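Skerketti Community Learning Programme
Interim progress report to the Vollard Trust
Prepared by Nosipho Baloyi, Programme Manager
March 3, 2021

Purpose of this report

This report sets out the progress made by the Skerketti Community Learning Programme during the first half of the grant period. It covers activity at the Clustow centre and at the two outreach sites, the use of grant funds, changes to the agreed plan, and the work proposed for the remaining months. It should be read alongside the budget return, which has been sent separately.

The Trust awarded the grant to support adults in the district who wish to improve their reading, writing and everyday number skills. The agreement named three areas of work: evening and daytime classes, a home study service for people who cannot travel, and training for tutors. A fourth area, the renewal of teaching materials, was added by letter after the grant had been awarded.

Enrolment and attendance

By the end of the reporting period 502 adults had enrolled on at least one course. The target for the full grant period is higher, and we expect to meet it if the summer courses can run as planned. Enrolment was strongest in the basic number course and weakest in the course on writing for work, where the title seems to have put people off. We have renamed it "Letters, Forms and Emails" and early interest under the new name has been better.

Attendance has been uneven. Daytime groups held steady throughout. Evening groups lost learners in the darker months, mainly at the Lower Clustow site, where the last bus leaves before the class ends. Uliana Derkach, who coordinates the outreach sites, has moved the start time forward by half an hour. The bus company was asked whether a later service could be provided and has declined for the present.

Of those who began a course, 107 have completed it and received a certificate. A further group is due to finish before July. Learners who leave early are now telephoned by their tutor within a fortnight. The reasons given most often are changes in working hours and the care of children or older relatives. Very few have said that the teaching did not suit them, although we accept that people may be unwilling to say so to the tutor concerned, and from the next term the calls will be made by office staff.

Home study service

The home study service was the part of the plan that changed most. It was designed as a small service for learners with limited mobility, with packs sent by post and a telephone call each week. Demand was much greater than we had allowed for, and nearly 130 people have used it so far. The greater part of them had attended a class before and asked to move to home study when classes were paused.

This growth placed a heavy load on the two members of staff responsible. Hsiu-ying Lo took over the management of the service in its third month and made several changes. Packs are now prepared in advance for a whole unit of study, so that a learner receives one large envelope in place of four or five small ones. Calls are booked at a fixed time, and a learner who misses two calls in a row is sent a short letter with a reply slip. Postage costs have come down as a result, although they remain above the amount in the original budget. Details are given in the section on finance below.

We had intended to offer part of the home study course online. A survey of learners showed that many share a single telephone with other members of the household and pay for data as they use it. For this reason the printed packs remain the main form of the service. Two short units are available online for those who want them.

Tutor training

Seven new tutors have completed the initial training course, which runs over ten sessions and includes observed teaching. Two others began and withdrew, one to take up full-time work and one for reasons of health. The training was led by Nazar Zhuravel, with guest sessions on dyslexia and on teaching people whose first language is not English.

Feedback from the trainees was good on the whole. Their main criticism was that the sessions on lesson planning came too late, after they had already been asked to teach a short lesson of their own. We agree with this and have changed the order for the next intake. They also asked for more time on number teaching, a subject in which several of them felt less sure of themselves than their learners might suppose. An additional session on fractions and percentages has been added.

Existing tutors have met once a month to share lesson plans. These meetings are not funded by the grant, but they have had a clear effect on the quality of the work it supports. A shared folder of lesson plans is now in regular use and is kept in order by the office.

Teaching materials

Much of the money in this part of the grant has been spent on printed books, large-print readers and calculators. The remainder was used for practical materials for the number course. Tutors have found that adults who had a poor experience of school mathematics often do better when they can handle objects before moving to written sums. Foam blocks, measuring jugs, kitchen scales and lengths of marked tape are used in the units on shape, area and volume.
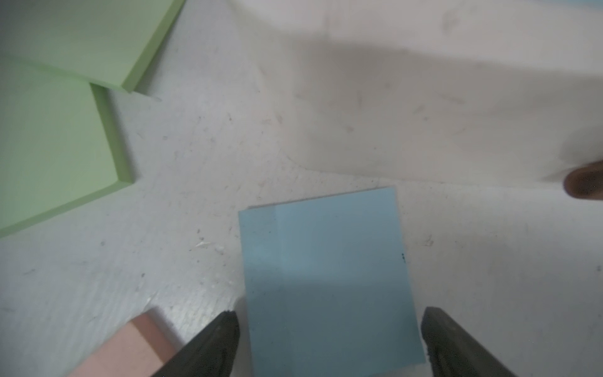
Pale green foam blocks on a white work surface.

Some care was needed in choosing these items. Adult learners are quick to notice anything that looks as though it was meant for small children, and tutors were asked to reject materials with cartoon figures or nursery lettering. Yevdokiia Karpenko, who leads the number course, has written a short guide for tutors on introducing practical work to a new group. It advises starting with a task drawn from daily life, such as working out how many boxes will fit on a shelf, and leaving the formal terms until the learners ask for them or the written exercise calls for them.

The guide has been tried with three groups. In two of them the unit on volume was completed in the time allowed, which had not happened in the previous year. The third group took longer, partly because it included several learners who had joined late. The guide will be revised and copied for all sites before the next term.

Books for the reading course were chosen by a panel of learners and tutors. The panel preferred short non-fiction on local history, cooking and gardening, and was divided on crime stories. A small number of each was bought. The crime stories have been borrowed more often than any other title.

Premises

Classes at the main centre are held in two rooms on the ground floor. The heating in the larger room was repaired by the landlord in the autumn, after some weeks in which classes had to be held in the smaller one. The cost did not fall on the grant. The entrance ramp meets the required standard, but the outer door is heavy and several learners have found it difficult. We have obtained a quotation for an automatic opener and will apply elsewhere for the cost.

At the outreach sites we depend on the goodwill of our hosts. The library at Lower Clustow has offered the use of its meeting room for a second afternoon each week at no charge, and we have accepted.

Finance

Spending to date is slightly below the planned level. The underspend arises from tutor travel, which fell while classes were paused, and from room hire at one outreach site. Overspending has occurred on postage and printing, both linked to the growth of home study.

With the agreement of the Trust's grants officer, part of the travel budget has been moved to cover printing. We now ask for permission to move a further part of the same budget to postage. No increase in the total award is sought. Salaries are in line with the budget and no change is expected.

Difficulties and risks

The main risk to the programme is the loss of experienced tutors. Three of them have told us that they may retire within the year, and all three teach on the number course, where replacements are hardest to find. The next training intake will give priority to applicants with an interest in this subject.

A second concern is the waiting list for English classes for speakers of other languages. These classes fall outside the present grant, but people on the list often ask to join the reading course instead, for which they may not be suited. Staff now carry out a short interview before enrolment and refer applicants to other providers where a place can be found. Places are few.

Record keeping was also weaker than it should have been in the first quarter. Registers from one outreach site were returned late and in a different form from the others, and some weeks had to be checked against tutors' own notes. A single register is now used at all sites.

Work planned for the remaining period

The second tutor training course will open after the spring break. Summer courses in number, reading and form-filling will be offered at all three sites, subject to public health guidance in force at the time. The home study service will continue at its present size, and new requests will be placed on a list when it is full.

A survey of learners who completed a course in the first half of the period will be carried out by telephone in July. It will ask what they have gone on to do, whether they have made use of what they learned, and what further study they would like. The findings will be included in the final report.

The Trust's representatives are invited to visit the Clustow centre during the summer term. Dates can be arranged through the programme office.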